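Zemorbridge Workshop Standards Group
Minutes of the meeting held on July 22, 2021

Present: members from the Zemorbridge bench, Conance and Gudport. Apologies were received from Jacobs, who sent written comments on items 3 and 5.

1. Minutes of the June meeting

Agreed as a correct record, with one change. Under item 4, "gripper pads" should read "gripper fingers".

2. Matters arising

The revised start-up sheet has been put up at both benches. Gudport asked for a larger print copy and Zemorbridge will send one.

The question of who may clear a stop after a collision was left open in June. It was agreed that the person who started the run clears the stop, or the bench lead if that person has left the room. The start-up sheet will be changed to say so.

3. Force limits for small printed parts

Conance presented its draft rule. At present each site sets its own closing force and there is no written upper limit. The draft asks for a limit to be entered on the job card before any run with printed parts, and for a second person to initial it.

Jacobs had written to say that a second set of initials would slow down short runs. The meeting discussed this for some time. Gudport felt that short runs were where most of the mistakes were made – people reuse the last setting and do not look at it. It was agreed to keep the second initials for a trial period and to look again at the next meeting.

Job card 2096 was raised as a case where the force entered did not match the force in the run log. Zemorbridge to check whether the card or the log is wrong.

4. Cleaning of fingers and work surface

The present wording is "clean as needed". Members agreed that this is too loose. The new wording is as follows.

Fingers are to be wiped at the start of each shift and after any change of part material. The work surface is to be wiped at the same time. A dry lint-free cloth is to be used on printed fingers. Solvent is not to be used on them without the bench lead's agreement.

Conance asked whether dust on the top faces of the fingers matters if the inner faces are clean. The view of the meeting was that it does, as it can move to the contact faces or the part. The wording will cover the whole finger.

5. Marks on part faces

The guide says that parts with surface marks should be set aside, but does not say what counts as a mark. Zemorbridge proposed that print lines and layer steps are normal finish and should not be recorded. Smudges and discoloration should be recorded by face and position, with a close view taken while the part is held upright and square.

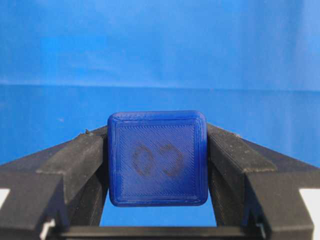 Item 5: apparently printed block held between the fingers, with two ring-shaped smudges on the inner panel.

Agreed. A marked part may still be used for grip practice but not for vision checks. Jacobs' comment that the record form has no space for the face was accepted, and form 2213 will be altered.

6. Storage of spare fingers

Spare fingers are to be kept in pairs and labelled with the date fitted and the date removed. Odd fingers are not to be matched up with one from another pair.

7. Any other business

Gudport asked for page 41 of the guide to be reprinted, as the table of stop codes is hard to read. Agreed.

Actions

Zemorbridge: check card 2096 against the run log; amend the start-up sheet; send the large print copy.
Conance: final text for items 3 and 4.
Gudport: new layout for form 2213 and page 41.

Date of next meeting to be circulated.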